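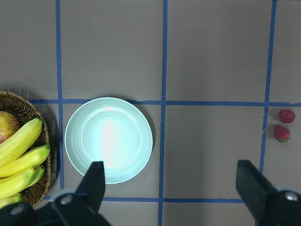
Hatosari Workplace Club, Opinion Pages

In defense of tape on the table

by Aslı Aksoy

Every October we argue about the shared tables. One group wants trays with separate compartments, another wants a printed mat, and I want blue tape. I have wanted it for three years, and I would like to explain myself properly, in writing, where I cannot be interrupted.

A table with no lines belongs to the person who arrived first. I learned this at Lau, where I worked before, and where 19 people used one long surface for lunch, parcels and fruit. By noon there was no place to put a plate. When we made squares with tape, people began to look before they put something down. A basket got its place, a plate got its place, and the talking about it became much shorter.

My colleagues say that tape looks cheap. I agree that it is cheap. The printed mat from Skultness was offered to us for 332 dollars, and a mat cannot be changed on Monday if you discover that your squares are too small for the plates. With tape, you pull it up and begin again.
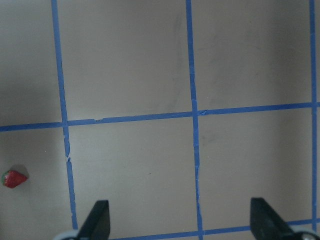
Blue tape on the tabletop, with a torn place and a lifted corner.

They say also that it tears, and this is true. The crossings are the weak point, and a corner that stands up will catch a sleeve. I press mine down with the back of a spoon, and when a strip is too tired I replace only that strip. It takes up to 20 minutes to do a full table if you are as slow as I am.

What I ask is only that we do not measure too much. Last year someone came with a steel ruler and wished every corner to be exactly 90 degrees.
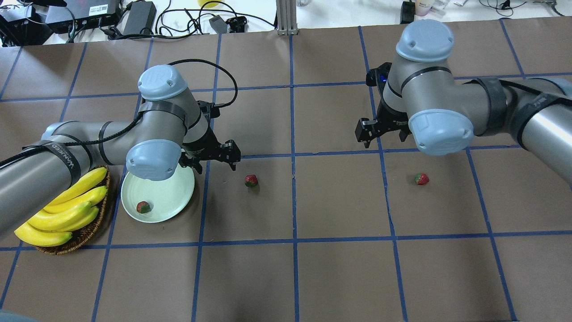
A banana does not care about this, and neither does the person who is hungry. The lines should be good enough that you understand them from your chair. If the club still prefers the mat, I will use the mat, but I will keep my roll of tape in the drawer.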